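Jan 15, 2023

Glaze notebook, Harka clear, continued from July

Crazing again on the Mostyn body. Batch 298 was clean out of the kiln and still clean at the three-day check, then fine lines on the foot rings by day nine. Glaze is under tension. Either the body has shifted since the last delivery or the silica is low. Dwynwen Lougher reweighed the dry mix and got 2286 g against 3000 g on the sheet, so one addition was missed. My money is on the silica.

Plan is to remix at full weight and refire on the same schedule, no change to the soak. Ova bisque only, to keep the body out of it.

White plate and chopstick rests:
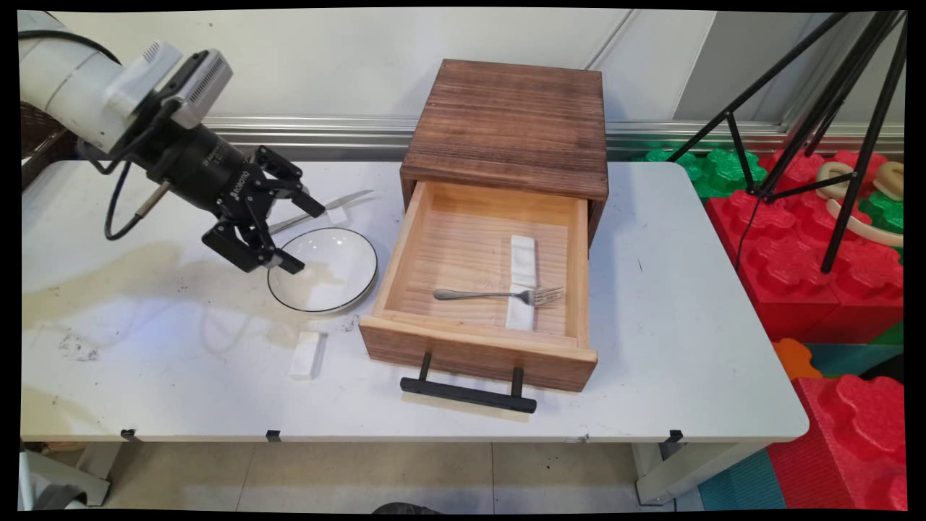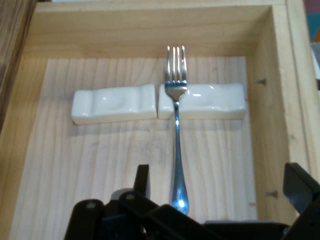
Remix, batch 917

1. Weigh each material twice, initial both columns.
2. Slake overnight. Sieve at 80 mesh, two passes.
3. Adjust with water only — no deflocculant this time.
4. Dip three tiles, three-second count, wax the feet.
5. Fire on the middle shelf with a cone pack at each end.

Freezer and boiling water test after cooling, five cycles, ink rub after each. Keep one tile from 298 in the same test as a control.

Open: Nutura frit is nearly out. Check whether the new sack has the same lot number before opening it.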